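4.2 What respondents meant by "a drink"

The diary asked people to record every non-alcoholic drink they had between waking and going to bed, and to give its size. We had assumed the first part would be the hard one. Over the study period the Rodar and Pludmont panels returned 3,019 entries, and in 700 of them the size field held something other than a size. "Normal" was the favorite. "The usual" came next, followed by "a cup," which we had foolishly offered as an acceptable answer in the printed instructions.

A cup is a unit of volume in cookbooks and a piece of crockery everywhere else. Respondents in Matheson, where the diary was piloted, used the word for anything with a rim, including a soup bowl and the lid of a thermos. Bottles gave us more hope, as their contents are printed on the side.

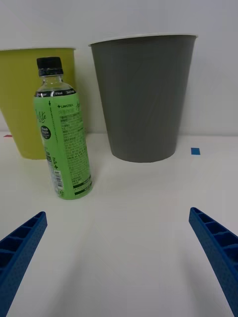

Figure 3. Plastic drink bottle with a black screw cap.

The hope did not last. Entries that mentioned a bottle usually left out whether the respondent finished it, shared it, or carried it to work and home again. One diary lists "bottle of juice" on five mornings in a row, and a follow-up call established that it was the same bottle. Under our coding rules as first written, this person had five drinks. Under the revised rules, the person had one drink, slowly.

The Emine coding sheet deals with such cases by asking for the pour and leaving the container out of it. If a bottle is divided between cups, each cup is an entry and the bottle is not. This is sensible and we adopted it for the second wave, with the result that several respondents began recording both, to be on the safe side. 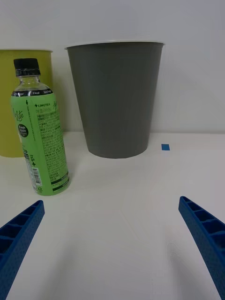
Double entries of this kind are easy to spot when the times match and close to hopeless when they don't. We removed a row only if the bottle and the cup were logged within 18 minutes of each other and named the same beverage. The limit has no theory behind it. It was where two coders stopped arguing, late on a Sunday, and it has held up better than some of the decisions we made on purpose.

Refills remain a problem. A cup topped up before it is empty has no natural end, and office workers in the Pludmont panel seem to live in this condition permanently - 80 entries read simply "still going." We kept these as a separate category and left them out of the volume estimates in Section 5.
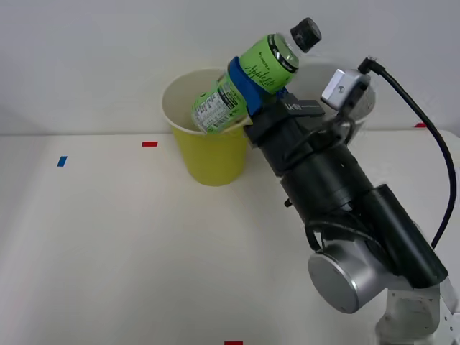 One respondent wrote in the comments box that the question was the wrong way around, that she knew perfectly well how much she drank in a day and had no idea how many drinks it was, "because you don't stop and start, you just have one near you." Two other comments make much the same point with less patience. We take the objection seriously. A daily total, asked for once in the evening, would have lost the timing data, but the timing data are also where most of our coding disputes came from, and a third wave would probably ask for both and compare them.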